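Stakatdale gets its late bus back, for a trial at least

August
By Faustino Ocampo

The last bus up to Stakatdale is coming back. Council voted it through a little after 9 p.m., with most of the public seats still full and the air conditioning off.

The Route 7 late run was cut two winters ago. Since then the final bus has left Dristimholm at 6:40 p.m., too early for anyone on a closing shift downtown. People have been walking the hill road, or splitting cabs, or turning down hours.

Under the plan passed this week the bus will leave the Dristimholm depot at 9:50 p.m., stop at the Zepeda Street shops and the clinic, then go up the valley. Weeknights only. Saturdays "under review", which is what they said last time too.

It is a trial. It runs until spring and then goes back to council with the ridership numbers. The operator, Nasetti Coaches, needs an average of 20 riders a night to keep it going without more money from the town.

That number got a lot of grumbling from the floor. One woman who works at the bakery said the old late bus never carried that many even in a good week, and asked who picked the figure. The answer was that Nasetti did. Some laughter, not the happy kind.

Fare stays the same as the daytime bus. Transfers good for two hours. Passes accepted. Students ride on there school card, same as now.

Shop staff make up a good part of the people who asked for this. The stores on Zepeda Street stay open until nine, and then there's the shelves to straighten and the floor to do before anyone goes home.
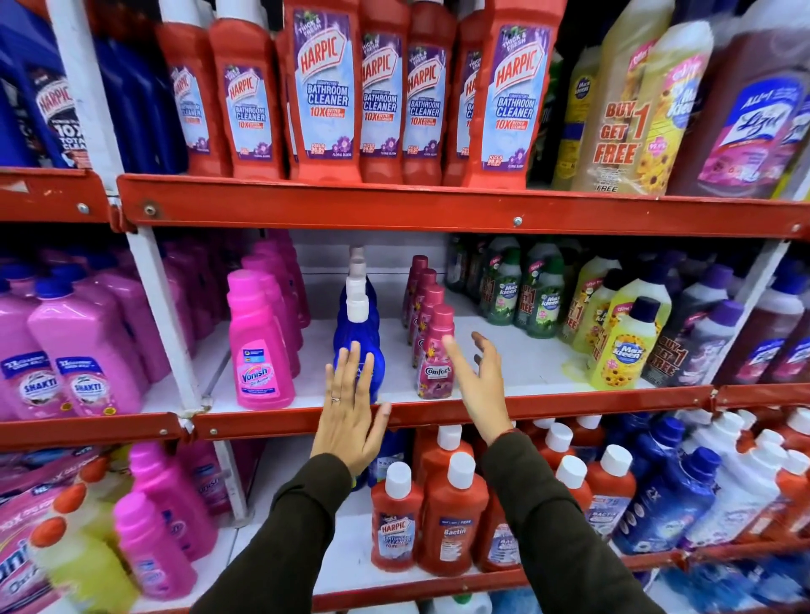
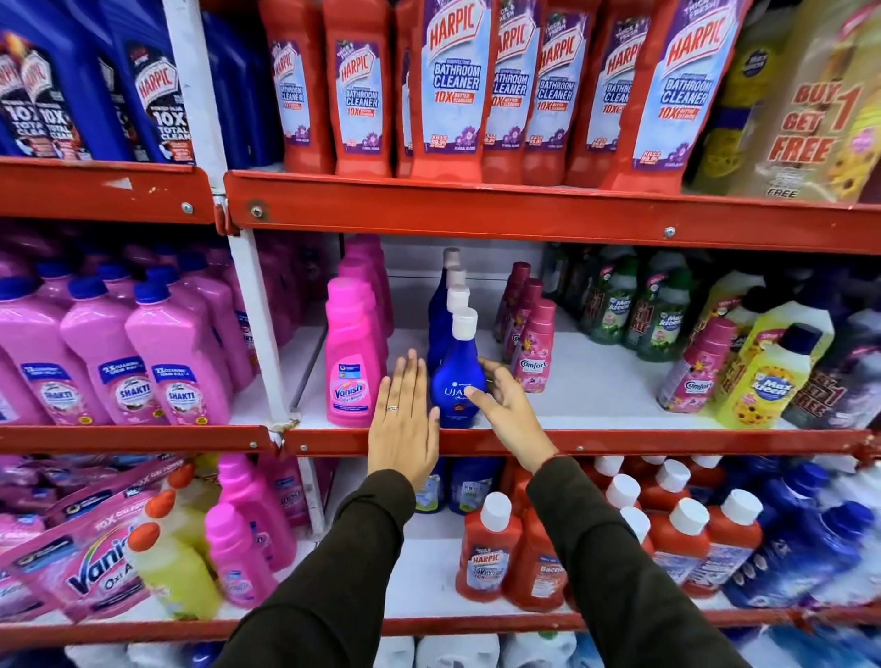

Faustino Ocampo

A petition with 195 signatures was handed in before the meeting. Most of the names came from the top end of Stakatdale, past the quarry turn, where the road has no sidewalk and not much in the way of street lights. The clinic's evening staff signed as well.

Council spent longer on the turnaround than on the money. The old bus used to swing round in the gravel lot by the chapel, but the lot has been fenced off since the drainage work and the fence is going to be there a while. The new run will turn at the school instead. That means two stops at the very top are dropped - Upper Mill and Chapel Gate - and people there will have to walk down.

Residents at that end are not pleased. One asked if the bus could wait for the fence to come down. No, was the answer. Another asked about a smaller bus that could turn in the road. Nasetti's representative said he would look into it and that he couldn't promise anything, as the smaller ones are all out on the coast route.

There was also a question about winter. When the hill road ices up the daytime bus stops at the bottom and passengers walk. The late bus will do the same, but a text alert is supposed to go out by 8 p.m. so people can make other plans. Sign up is at the depot window or at the library desk. Bring your phone.

No start date is printed yet. The schedule has to be filed with the county first and the driver shifts worked out. "Early fall" was as close as anybody would go. Timetables will be posted at the depot, the clinic and the laundromat when their ready.

In other business, council put off the parking meters again, and agreed to repaint the crosswalk outside the post office - again. The dog park item was moved to next month after the meeting ran over.

Anyone with comments on the stops can leave a written note at the town office until the end of the month. Short is fine. Put your street on it so they know which stop you mean.

Comments (4)

hillroad_mary
Finally. I've been paying for a cab three nights a week, it eats an hour and a half of my pay each time. See you all on the 9:50

T. from Upper Mill
So we sign the petition and we lose our stop. Great. It's a fifteen minute walk down in the dark from my door to the school.

quarryturn
Does anyone know if the daytime bus is moving to the school too or just the late one? Article doesn't say

old depot hand
Just the late one as far as I know, quarryturn. Day bus still goes round by the feed store. But ask at the window, they changed it on us before.

Contact the newsroom | Corrections | Copyright, all rights reserved | Back to top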